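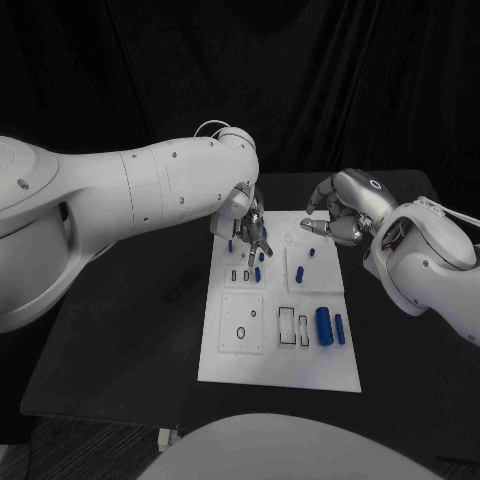

4 min read

The Gelitz peg board after one semester

9 November 2022

Our robotics club bought the Gelitz assembly board in September for $348. We have 34 members on the list and maybe a third of them turn up in a given week, so anything we buy has to survive people who missed the last meeting. I handle the lab schedule and do some of the coaching. Qianru Qiu runs the manipulation team and has put more hours on this board than anyone.

It is a flat white plate with smaller plates raised on top of it, plus round and rectangular openings and a set of blue pegs in different sizes. The job is to get a two-arm robot to pick up the pegs and put them where they belong. Our version of the task comes from the Cuna student challenge, where a team gets 9 minutes per run and can't touch the board once the clock starts.

The white and blue work well for us. We run over a black table with a black curtain behind it, and the pegs come through clearly in the head camera. The white plate is a harder call. Under our ceiling lights it washes out, and the small round holes are easy for the vision code to lose. The slots and the oval have black outlines and give us far less trouble. Liam Ó Ceallaigh ended up writing a separate step just for the small holes.

Fit is tight, which is fair for an assembly task, but the small pegs are tighter than the thick ones and the sheet in the box doesn't say so. Our first weeks went into blaming the left hand for misses that came down to the peg. Start with a thick cylinder. Multi-fingered hands also crowd each other over a board this size - we now have one arm work while the other holds still off to the side, and it costs us time on every run.

The plate slides if a finger pushes on it. We put rubber shelf liner underneath. At this price it should come with feet or clamp holes.

Two pegs got lost in October. Gelitz sells them only as a full set, and replacements took 2 weeks to come.

We also tried the Rustik board that the Wyss team lent us. It is cheaper and heavier and stays put, but every opening is round, so you learn less from it. For a first-year class I would get the Rustik. For a team going to Cuna, get the Gelitz and order the extra pegs with it.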